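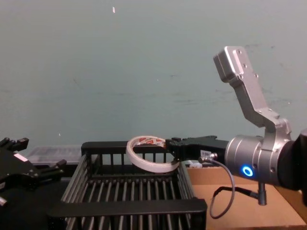
The Parcel Counter at Albridge

Fiction

Thirumalai Kurian had wrapped other people's parcels at the back of the Albridge post office for so long that he could tell by the way a person came through the door what sort of thing they were sending. A birthday came in quickly, swinging its bag. A quarrel came in stiff and wanted a receipt. And something for a son or daughter far away came in slowly, usually with a jar in it, and the jar was nearly always jam.

Mrs. Moulin came in on a Wednesday in June, a little before closing, and he couldn't tell what she was sending at all.

"It's a coat," she said, and laid it on the counter (it was a good gray one, a man's, with a darned elbow). "It has to go to Wuvstead."

"Wuvstead's only over the hill," said Kurian. "You could be there on the bus in the time it takes me to find the string."

"I know where it is," said Mrs. Moulin. "I was born there."

So he found the string. He folded the coat the way his mother had taught him to fold a coat, sleeves across the chest as if it were having a nap, and he took his time over it, partly out of habit and partly because it was raining hard outside and she had no umbrella. She watched him crease the brown paper with his thumbnail. After a while she sat down on the stool by the scales, where people weren't supposed to sit, and he let her.

"It's my brother's," she said. "He left it at my house. We'd had words about the orchard. Four thousand, the man offered us for it, and Anton wanted to take it and I didn't, and he went off without his coat, and it was snowing too, the old fool."

"This winter?"

"No," said Mrs. Moulin. "Not this winter."

Kurian looked at the elbow again before the paper closed over it. The darning was very neat and the thread was new. There was a smell of cedar and soap, and he thought of that coat hanging in a cupboard through one spring after another, being taken out and brushed and put back.

"And the orchard?" he asked.

"Oh, we've still got it. Half each. I pick my side and he picks his, and he goes on Mondays so as not to meet me." She sniffed. "He doesn't prune properly. I do his low branches when he isn't looking."

Kurian tied the knot and held out the pen for the address, and she wrote it in big square letters, pressing hard. Then she stood there with the pen in her hand.

"Is there room for a note?" she said.

"The parcel's shut, I'm afraid. But I've been known to open one."

He undid the knot, which was a good knot and a pity to lose, and gave her the back of a customs form. He went off to the other end of the counter and tidied the Koltorum calendars, last year's, that he kept meaning to throw out. She was a long time writing. When he came back she had folded the paper very small and pushed it down into the left-hand pocket.

"He always puts his hand in that one first," she said.

Kurian wrapped it all up again, and weighed it, and stamped it, and told her it would be there by Friday. She paid in coins and counted them out twice. The rain had let up by then. At the door she turned around.

"What time did you say that bus was?"

"Ten past," said Kurian, and he was already reaching for the parcel.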